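Basbridge harbor cleanup declared finished, but the count is short

27 July 2018

The port office in Basbridge says the last of the plastic mooring floats lost in the February storm has been cleared from the beaches north of town. Its own numbers make that hard to accept.

According to the notice put out this morning, 347 floats broke loose when the outer pontoon at Lougher gave way. Crews have brought in 63 from the shore and another 22 from the marsh behind Edunach. The rest are listed as "presumed sunk or dispersed."

Presumed by whom, the notice doesn't say. These are foam-filled floats, built to stay up. No survey of the offshore rocks is mentioned, and the office would not say whether a boat had gone out to look.

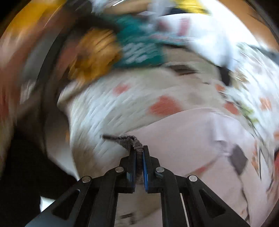
One Edunach resident wrote to us that the floats are still coming in after every strong west wind, and that she pulled 2 off the shingle last week and left them above the tide line, where they were still sitting last night.

The port office says new sightings can be reported by phone. Rilon, the contractor that installed the pontoon, has said it will pay for the cleanup "to date." It has made no promise for anything that lands after today, and the office has not said who pays then.

The notice closes the cleanup as of noon. A full report is due in the fall.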